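Lamp base on wooden table, felt or no felt?

geeta_n
Hello all. In September I bought a white lamp with a heavy round foot for my desk. I am afraid it will scratch the wood. Should I glue felt under it?

kukari2
I would not glue anything. Glue makes marks when you change your mind. I use a thin cork mat.

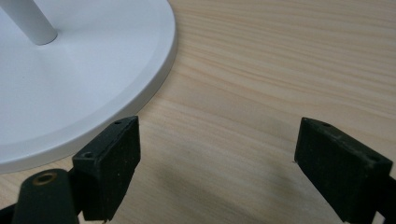
geeta_n
Does a cork mat make the lamp less steady?

kukari2
Mine stands the same as before, if the mat is cut a little smaller than the foot.

Assunta M.
I don't agree about the glue. I have stick-on felt for 2 lamps and it came off clean with warm water. Cork leaves crumbs.

geeta_n
Thank you both. I will try felt first.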